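Stunura: packing things into cardboard boxes

README, last touched 26th May

Hi! I'm Seema Bajpai, and I look after this little collection. Stunura is 284 pictures of everyday stuff being put into plain cardboard boxes, plus a text file with a short note for each one. Tarun Kanaujia wrote most of the notes and I did the folders, so complain to him about spelling and to me about everything else.

What's in it

Mostly boxes, brown ones. I have a soft spot for how cardboard goes from caramel to a much deeper brown wherever the walls fold over each other, so if a note goes on a bit about flaps, I probably snuck in and added that part. In the notes, "rim" always means the top edge of a box and "flap" means any loose panel, standing up or folded down.

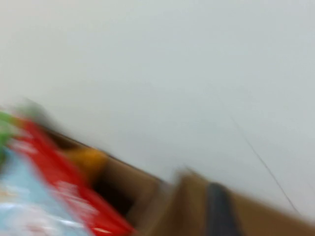
The table

The surface is pale with thin black lines on it, and we use the squares as a loose way of saying where a thing lies. Please don't treat them as a ruler! We never wrote down the size of a cell, and the top has its share of specks and scuffs. Tarun wanted to number the rows back in October and I talked him out of it.

The things

These are the groups the notes use:

- foam: solid-colored blocks with soft edges. The orange one lies flat on the grid, a bit short of something cardboard brown. Notes say "block" whatever the proportions are.
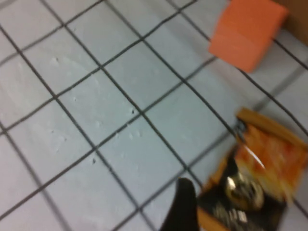 - snacks: bags of chips and the like, usually written down by the main color of the bag first and the brand second, if the brand can be read.
- box: the container itself, with a line for any label stuck on the front.
- other: whatever we couldn't agree on. It's a small group and I'd like to keep it that way.

How the snack notes work

Snack bags were the fussiest to write up. They're shiny, they crinkle, and half the lettering disappears under the glare. We settled on naming a bag only when the name is plain to see, like the Lay's logo on the green potato chips. The red and pale blue bag with the shrimp drawings just goes down as "shrimp snack". 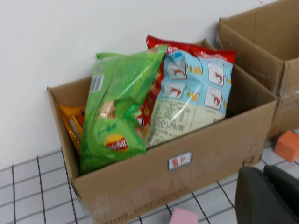

We also write "upright" even when a bag is leaning on its neighbor, and save "flat" for things lying on their widest side. I went back and forth on that for ages – a third word would be more exact, but then I'd have to redo 200 notes and I really don't want to.

Files

notes.txt has one line per picture: name, group, then the note itself. The pictures sit in two folders, kullitz and lomia, split purely to keep them easy to scroll through. The kandpal folder is old drafts of the notes, so skip it unless you're curious.

Found a mistake? Send me the line number and what you think it should say.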